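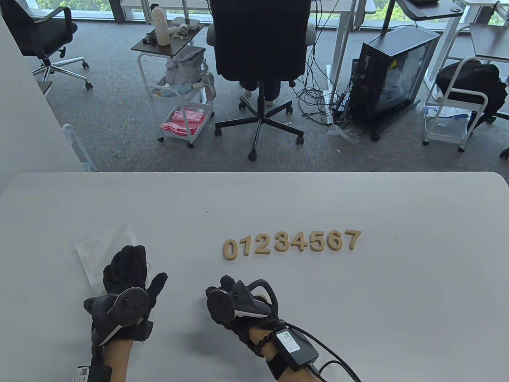
Squad numbers when a player joins partway through the season

I'm secretary of an under-16s side in a small regional league and we've got a problem I can't find an answer to in the league handbook. At the start of the season every club sends in a squad list with a shirt number against each name. Ours went in during September. Number 9 was given to a lad who has since moved away and been taken off our registration.

We've now signed a striker from Bellimard and he'd like the 9. His form has come back approved but the fixtures person says the number is "used" until next season. The handbook says only that "a number shall be allotted to one player for the duration of the competition". It says nothing about a player leaving.

Does that wording stop us giving it to somebody else? And if it does, can he wear it in friendlies? We have one against Rarkano coming up and his parents have already asked me twice. I'd rather not get fined over a shirt. The fine for a wrong team sheet is 30 a time.

Posted 25 December 2020

Ida Ackermann

I did registrations for a league of much the same size, so this is how we handled it. Yours may differ.

The wording you quote is common and most leagues read it strictly. Once a number has been on a team sheet in a competitive match, it belongs to that player in the records until the season ends, even if he leaves. The reason is dull. Cautions and goals are often logged by shirt number first and matched to a name later, and if two players have had the 9 somebody has to go back through the sheets by hand.

What you need to find out is whether the boy who left ever played in it. If he was only on the list and never appeared on a team sheet, many leagues will release the number on request. Write to the registrations officer, not the fixtures person, and put these in the email:

the full name of the player who left and the date he was removed
a line saying he made no competitive appearance, if that is true
the new player's name and registration reference
the number you are asking for

Ask for the reply in writing and keep a copy with your team sheets on match day. A referee won't know about a change made during the week and may query it.

If he did play in it, give the new lad something else for now. We used to hand out the next free number and leave it there. Check the handbook for an upper limit as well – ours stopped at 99, and we once had a club send in a form with 989 on it, which was a typing slip but still held up the registration.

Friendlies are a separate matter. The rule says "for the duration of the competition", and a friendly isn't part of the competition, so I can't see how it would apply. Tell Rarkano's manager and the referee beforehand what your numbers are and you should have no trouble. The player still has to be properly registered with you.

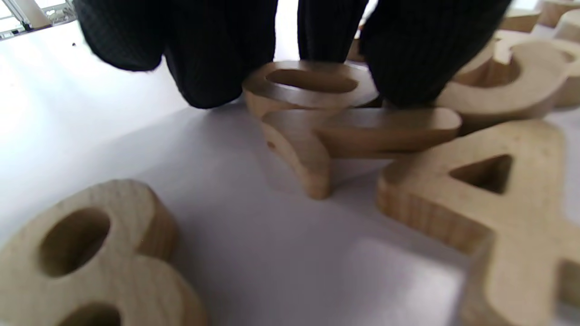 Hodoroagă

Just ask them. Our league let us reuse number 4 last year and it took one phone call. Didn't need anything in writing. He could always have a different number, it's only a shirt.

Plekex

Agree with most of Ida's answer but I'd be careful with a phone call on its own. We were told yes over the phone, then charged for an incorrect team sheet because the person who said yes hadn't updated the list. We got the money back on appeal, but it took weeks and we had to pay a deposit to appeal in the first place.

Two more things to check. Cup competitions often have their own squad list, separate from the league one. If your cup list hasn't gone in yet you may be able to put the new lad down as 9 there, though he'd then be wearing one number in the league and another in the cup, and you'd need two shirts. Some cups won't allow it and want the same number as the league.

Also look at whether your league needs fixed numbers at all at under-16s. Ours dropped it for the junior sections and went back to 1 to 11 plus subs, filled in on the day. The old paragraph stayed in the handbook for another season, and clubs were still following it.

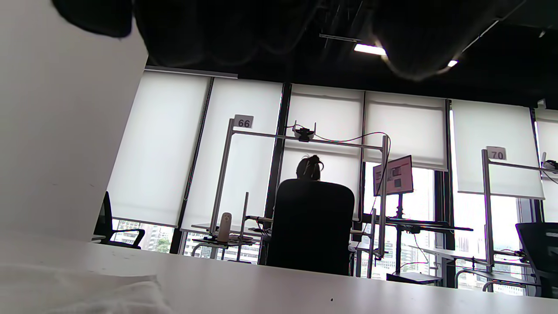

Window blinds and ceiling lights

Last thing, if the number is already printed on the back, don't peel it off until you have the email. Replacement numbers cost us more than the shirt was worth.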